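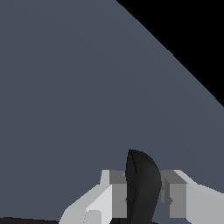
Forums > Shop Talk > Automation & Robotics > Open days and trade visits

Rikmont open day, who went?

gearlash
Got back from the Rikmont open day last night and I'm still buzzing, so excuse the length. It's a 2 hour drive for me and I figured I'd see a few machines, eat a cookie and go home. Ended up staying till they started stacking the chairs!

The floor tour was fine (big, loud, you can't hear the guide past the first row) but the part I liked best was the simulation room at the back. They had the Sukport project up on the big screen and one of the engineers was going through the virtual cell, changing a setting, running it again, chatting the whole time. I've only ever taught points by hand with a pendant, so for me this was all new. I asked way too many questions and she was super patient about it.

Anybody else there?

millhand_856
I was in the morning group. Liked the floor, did not care for the sim room. I drove all that way to see metal move and they sat us in front of a screen. I can watch a screen at home.

gearlash
See, I thought the floor was the part I could've watched at home, lol. Those palletizers are all over the internet. Having somebody sit there and tell you what she's changing and what she expects from it, that's harder to find.

tinbasher
Afternoon group here. I'm kind of with millhand on this one. Gripping in simulation always makes me nervous. Friction is a guess, soft stuff is a guess on top of a guess, and then your boss sees the nice render and wants to know why the real cell isn't done by February. Ask me how I know.

dottie_plc
Tinbasher, she did talk about that in our group though. Somebody asked her straight out and she said they use it for reach and approach angles first and don't trust the contact numbers until they've tried it on hardware. Seemed fair to me. We do the same thing at Kramer, just with uglier software.

tinbasher
Huh, must have been after I went looking for the coffee. OK, that's a better answer than I usually get.

gearlash
She spent a good while on the arm by itself too, nothing around it, white with dark gray rings at the joints and a skinny black two-finger gripper. I liked that, it made it a lot easier to follow which joint she meant.
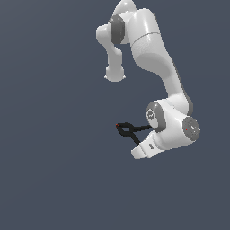
Do you have to work in the industry to get into the open day?

Anyone can sign up. They ask for a company name on the form but I put "none" and got my badge same as everyone else, just wear closed shoes or they won't let you on the floor.

millhand_856
They were strict on the shoes. Guy ahead of me got sent back out to his car.

dottie_plc
Good rule! I wish we were that strict.

Since people are comparing, I did the Benen one last year and it was way more of a sales pitch. Five minutes at each station and a brochure shoved at you every time. Rikmont at least lets the engineers talk.

millhand_856
Benen let me jog a real arm around though. I'd take the brochures for that.

gearlash
OK, I'm jealous of that. I'd have stood in line an hour.

Does anyone know how many people they let in? My badge was number 154 and I signed up pretty late, so I'm wondering how early I need to be next time. I want to bring my brother-in-law and he never plans anything.

tinbasher
No clue on the total. My group felt too big for that back room, I was standing in the doorway half the time. Get the first slot if you can.

dottie_plc
First slot is better for parking too. The gravel lot fills up and then you're walking over from the feed store.

millhand_856
If they bring a real arm out for us to run next time I'll go again. Otherwise I'm good.

gearlash
I'll put it on the feedback form, haven't sent mine in yet. Anything else you all want on there?

tinbasher
More coffee. And put it closer to the sim room so I don't miss the good part.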